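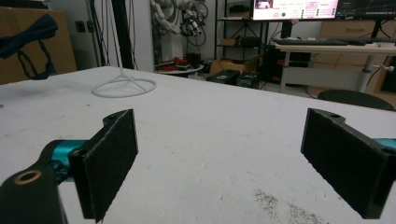

Figure 3. White tabletop.

4.2 Setting up the lens reading unit

The Skavum lens reader measures the power of finished eyeglasses and uncut lenses. It must be set up and checked before first use, and again each time it is moved to another room. The work can be done by one person. Keep the packing foam until the check in 4.3 has been passed.

Place of use

Choose a level table that does not shake when a door is closed. Keep the unit out of direct sunlight and away from air vents. Leave 60 mm free behind the rear panel for the power cord and the data cable. The unit must not share a power strip with a lens edger or a compressor.

CAUTION: Lift the unit by its base only. The marking arm and the lens table are not handles. Lifting by either one will shift the optical path, and the unit must then be returned for service.

Procedure

1. Remove the two red shipping screws from the underside of the base. Store them in the accessory box.

2. Turn the leveling feet until the bubble sits inside the inner ring.

3. Take the dust cap off the upper lens stop. Check the glass under it for fingerprints. If it needs cleaning, use the supplied brush first and then a dry lens tissue.

4. Connect the power cord to the rear inlet. Do not connect the data cable yet.

5. Switch the unit on. The start screen shows the software version and then the word WAIT. Do not place a lens on the stop while WAIT is shown. A lens left on the stop at this point will be taken as the zero value and every later reading will be wrong by that amount.

6. When READY appears, press MENU and select Display Units. Set the step size to the one used in your clinic (0.01, 0.12 or 0.25 D).

7. Set the cylinder sign to plus or minus. The factory setting is minus.

8. Set the Abbe number group for the lens materials you read most often. The group can be changed later for a single lens with the side key.

9. Connect the data cable and select Cetitz under Output if readings are to go to the patient record. Select None if they are to be printed only.

10. Press SAVE. Settings that are not saved are lost when the unit is switched off.

NOTE: The unit goes to sleep after a period without use. Press any key to wake it. Saved settings and the zero value are kept.

4.3 Checking against the test lenses

Let the unit warm up for 60 minutes before this check. Read each of the 3 test lenses in the Unnithan case, one after another, with the engraved mark facing the operator. Compare each reading with the value printed on the card in the lid. Write the results on the record sheet along with the serial number of the unit.

If one reading is out of range, clean that lens and read it again. If it is still out of range, restart the unit with nothing on the stop and repeat the whole check. Do not use the unit for patient work until all readings agree with the card.

Error 1590 during the check means that the lens is not centered. Move it slowly until the cross on the screen closes.

CAUTION: Test lenses are matched to their own case. Do not swap lenses between cases.

Section 4 revised 22 August 2018. Text: Esi Abubakari. Technical check: Vimala Joseph.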